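Ticket: Pritine thermostat drops off Wi-Fi every night
Opened by: Khadija Fawzy
Status: Open

Okay, so this one is driving me up the wall (pun half intended). The Pritine in our upstairs hallway loses Wi-Fi every single night, comes back by breakfast, and in between it ignores the schedule and parks itself at 75. I want 68 while I'm asleep! The router is a Gilix, firmware updated in August, and everything else in the house stays connected just fine.

Stuff I've tried so far: rebooted the router (3 times), forgot the network and joined it again, moved the Gilix to the other outlet in the den, and did the long-press reset on the thermostat, which wiped my whole schedule, so thanks for that. I typed it all back in and it still dropped out the same night. Signal on the thermostat screen says 49 percent, day or night.
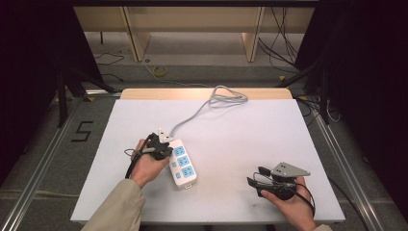 Raghavendra Kurup replied that the Gilix switches channels overnight by default and the older Pritine units don't always follow it. Set the 2.4 band to a fixed channel, he wrote, and turn off band steering while you're in there.

Found the channel setting under Advanced, then Radio. It's on 6 now. Band steering is grayed out for me, maybe because guest mode is on? I'll switch guest mode off tonight after my sister's done with her laptop, and post the log in the morning.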